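資料室 > 現場導入の手引き > 第3章 作業台での運用 > 3.2 置き直し作業の立ち上げ

3.2 置き直し作業の立ち上げ

この節は、双腕機を作業台に入れる班の担当者に向けて書いています。導入資料には「担当者の手が空く」とありますが、Rirnsideの作業場で当てにできるほど手が空いた班はまだありません。人員の計画は、この節を最後まで読んでから立ててください。

準備

1. 台の上を片づけ、その回に使う品物だけを置く。
2. 左右の手首まわりのケーブルを目で追い、指の動く範囲にかかっていないか確かめる。
3. 指先の側面のねじに緩みがないか、工具を当てて確かめる。緩みがあれば作業を始めず、Heinonenの保守窓口に連絡する。
4. 非常停止を一度押し、両腕が止まることを確認してから復帰させる。

注意:手順4を省いた班が過去にありました。「昨日は止まった」は確認になりません。

置き直しの実行

5. 皿を台の中ほど、両手が届く位置に置く。
6. 対象の品物を左右に分けて置く。マグのように取っ手のある物は、対象でなければ奥へ寄せる。
7. 速度を30%に設定し、片手ずつ動かす。両手を同時に動かすのは、片手で11回続けて成功したあとにする。

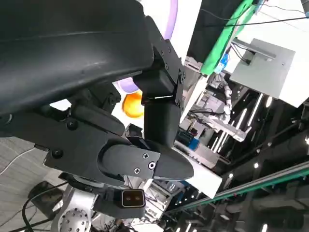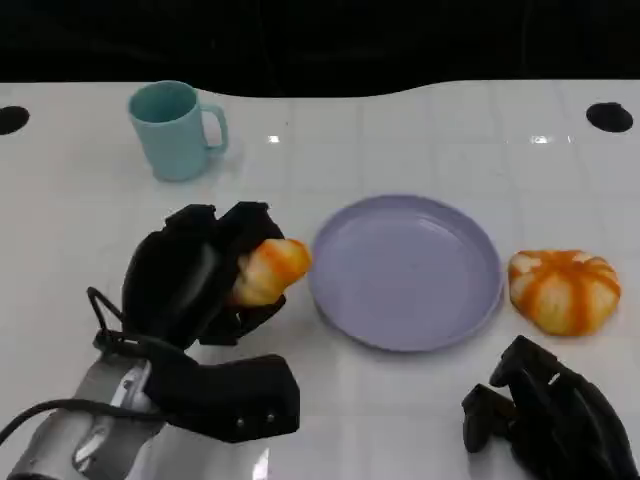 8. 品物が皿に収まったら指を開き、手を十分に引いてから次の品物に移る。
9. 落下、つかみ損ね、皿のずれは、すべて記録票に書く。人が手で直した場合は「介入」の欄に印をつける。

注意:軽い品物でも、動作中に手を差し入れて位置を直さないこと。一時停止をかけ、両腕の停止を見届けてから触れてください。

「介入」の数え方について

Enowから届いた報告書では、成功率が100%になっている週がありました。同じ週の記録票をJamila Haqueが見直したところ、人が皿を戻した回も成功に入っていました。機械が置いたのか、人が助けて置けたのかは、分けて数えます。迷ったら介入としてください。数字が悪くなるのを気にする必要はありません。

担当者の仕事の変化

これまで品物を並べていた人は、見張り、記録、復帰操作を受け持つことになります。体は楽になったという声がある一方で、Nelli Leinonenの班からは「目と気が休まらない」という意見が続いています。見張りは座ってできますが、軽い仕事とは見なさないでください。

・見張りの交代は30分ごととする。
・見張り中の人に、電話番や別の台の補助を兼ねさせない。
・一人に任せる台は一つまでとする。以前の案にあった「一人で3台」は、根拠となる試験が示されるまで採用しない。
・手作業の手順書は捨てずに台のそばに置く。停止が長引けば、人が手で続けることになる。

注:Stokeslow側の手引きには、導入後に班の人数を減らせると書かれています。当作業場では、その前提で勤務表を組まないでください。1月に見直す予定ですが、そのときも判断の材料は記録票とし、実演の印象では決めません。

終了時

10. 両手を空にして待機位置に戻し、電源を落とす。
11. 記録票に見張りをした全員の名前を書き、Jarmo Savolainenの棚に入れる。空欄のある票は翌朝に差し戻します。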